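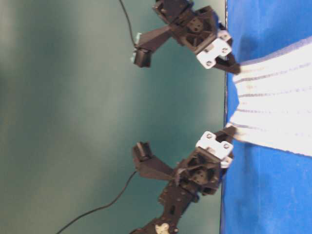
Color Names in Everyday Use: A Survey in Candmont and Cletby

Liya Gashaw and Daranee Yensuk
February 4, 2019

Background

Paint stores sell hundreds of greens and blues, each with its own name. We wanted to know whether people agree on the plain names, especially where green runs into blue. Our course reader says that speakers of English draw this line in different spots, but it gives no local data.

Method

We printed a set of 22 cards on matte paper, running from yellow-green to blue. In November we asked 200 people to name each card in one or two words. Half were asked at the Candmont library and half at the Sollow market in Cletby. We shuffled the cards before each interview and wrote down the first answer, even if the person changed it later. The cards and printing cost more than we planned, so the second set was printed at the Dogbe copy shop on a different machine. We compared the two sets side by side under a window and replaced the cards that did not match.

Results

The cards at both ends gave us little trouble. Nearly everyone called them green or blue. The middle cards were much harder. People said teal, turquoise, aqua, sea green and "hospital color," and many asked to see the card again next to another one. Grayish cards took longer to name than bright ones. At the market, where the light was stronger, more people chose blue for the same card.

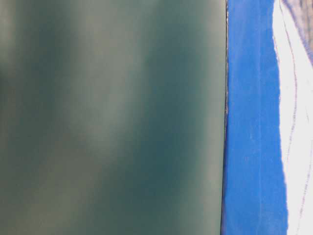

Figure 2. A muted teal-green with darker and paler bands.

A few people said that a color looks different on a large surface than on a card. We did not test this, but it came up often enough that we added it to our notes – mostly from people who had painted a room and did not like the result.

Problems

Light was the main one. We could not keep it the same in both places, and on rainy afternoons the library table was quite dim. We also did not ask about color blindness until the second week. If the survey is repeated, we would use one indoor location, a single lamp and larger cards, and try to reach 500 people.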